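Felt-Faced Fingers Cut Calibration Drift in Hand-Held Demonstrations

The hand-held gripper work that started in April has produced its first usable result. The question was narrow. Policies trained on hand-held demonstrations were failing on thin, flat parts at a much higher rate than on blocks and tubes, and we wanted to know how much of that came from the policy and how much from the contact surface of the fingers.

Gilberto Ticona ran the comparison on the Orkthorpe task set, which consists of picking a flat part from the table, carrying it to a tray and releasing it inside the tray walls. Two finger surfaces were tested: the bare plate we had used from the beginning, and the same plate with a felt pad on the inner face. Everything else was held fixed, including the camera mount, the table covering, the lighting and the order in which parts were presented. The data set contains 571 demonstrations after filtering. Demonstrations were dropped when pose tracking was lost or when the operator touched the part with the free hand.

Each recording begins with the fingers open over the table. The opening frames are used to fix the zero of the finger width estimate, so the operator holds the tool still before moving toward the part. Skipping the hold shifts the whole width trace and the recording has to be thrown out.

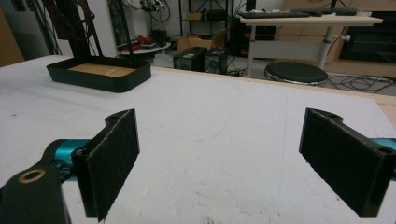 Manipulation Methods Group, Briltstead Laboratory

The main finding concerns the width signal. With bare plates, a thin part tended to slide during the lift, and operators corrected by squeezing harder. The correction showed up in the recorded width as a small, late closing motion that had no counterpart in the camera view. The policy learned the motion anyway and reproduced it at the wrong times, usually while the part was still on the table. With felt pads the late closing motion is mostly gone from the demonstrations, and the trained policy closes once and stays closed until release.

On the robot, each condition was evaluated with 50 trials per part. The felt condition did better on all 5 flat parts. On blocks the two conditions could not be told apart, which is what we expected, as blocks seldom slipped with either surface. Full tables are in the internal report under the project name Flores.

Three cautions apply. Felt compresses, so the width at contact is no longer the width of the part. We handle this with an offset measured on a gauge block before each session, and the offset grows as the pad wears. Felt also picks up dust from the table covering, and we have not measured what a dirty pad does to grip. Finally, all demonstrations came from two operators, both of whom had used the tool for several months. A new operator may squeeze differently.

There was one unplanned result. Release into the tray was slower with felt, because thin parts sometimes clung to one pad after the fingers opened. Operators learned to tilt the tool slightly before opening. The policy picked up the tilt without any change to training, but it also tilts for parts that do not need it. Masking the last second of each demonstration removed the habit and made placement worse, so the mask has been taken out again.

Next, the same comparison will be repeated at Wendstead with a different arm and the current pads, using the filtered data without retraining. Anyone planning to record with the hand-held tool in the meantime should use the felt fingers, run the gauge block check first and write the offset in the session log. Spare pads are in the drawer with the calibration parts. Older recordings made with bare plates remain on the server and should not be mixed with the new set.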